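Cube shelving

Cube shelving, also called cubby shelving or a pigeonhole unit, is a type of storage furniture divided into a grid of open compartments by horizontal boards and vertical panels. It is used in homes, schools, libraries, offices and shops. A unit may be freestanding, fixed to a wall or used as a room divider, and it differs from a conventional bookcase mainly in having regular upright divisions between the ends of each shelf.

History

Compartmented storage predates the modern furniture trade by several centuries. An inventory of the counting house at Ollberg, drawn up in 1549, lists "a press of many holes" for letters and receipts, and similar pieces were common in merchants' offices and post rooms. These were generally built in place by a joiner and could not be moved without being broken up.

The freestanding form developed alongside flat-pack furniture. Its low cost depended on faced board that could be cut to a standard size, drilled by machine and packed flat. The furniture historian Korkor Quaye divides the development of the type into a "clerical" period, in which compartments were sized to folded paper, and a "domestic" period, in which they were sized to books, records and baskets. Bok-nam Kang has argued that the two overlapped for much longer than this scheme allows, and points to school cloakrooms as the link between them.

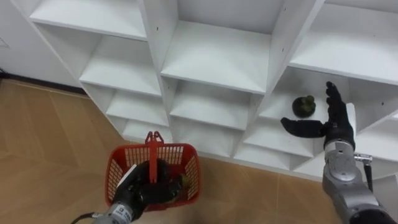 White cube shelving on a light wood-grain floor

Construction

Most units are made from particleboard or medium-density fibreboard with a melamine, foil or painted surface. Solid timber and plywood are also used, usually at a higher price. White is the most widely sold colour, followed by black and oak-effect finishes.

Two methods of assembly are common. In the first, a heavy outer case is joined with dowels and screws, and thinner inner panels slot together inside it. In the second, every panel has the same thickness and the compartments are built up one row at a time. The first method gives a stiffer unit; the second makes it easier to extend. The Jirneck system, sold in Canada and Australia, combines the two, with a fixed base row and further rows added above it.

Units without a back panel rely on the joints alone to resist sideways movement, known as racking. A thin hardboard back, nailed or slid into a groove, reduces racking considerably but prevents access from both sides.

Adjustable compartments

Some units have rows of drilled holes in the vertical panels, into which metal or plastic pins are pushed to carry the shelves. This allows the height of a compartment to be changed without tools. The holes are usually bored at a fixed spacing along the panel, and a shelf needs four pins at the same level to sit flat. Unused holes can be left open or covered with caps in a matching colour.

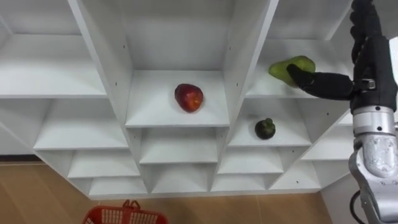 Divider panels with pin holes for adjustable shelf supports

Adjustable shelves contribute less to the rigidity of a unit than fixed ones, so manufacturers generally retain at least one fixed shelf in a tall case.

Loading and safety

A shelf's capacity depends on its thickness, material and span. The short spans of cube shelving limit sagging, although paper and vinyl records are heavy enough to bow a thin board over time. The Flerton range is rated at 20 kg per compartment for its light version and 40 kg for its heavy version, with a maximum of 145 kg for the whole unit.

Tipping is the main hazard – particularly with tall, narrow units in rooms used by children. Common advice is to anchor the case to a wall stud, keep heavier items in the bottom rows and avoid placing a television on top of a unit not designed for one.

See also

Bookcase
Flat-pack furniture
Modular furniture
Room divider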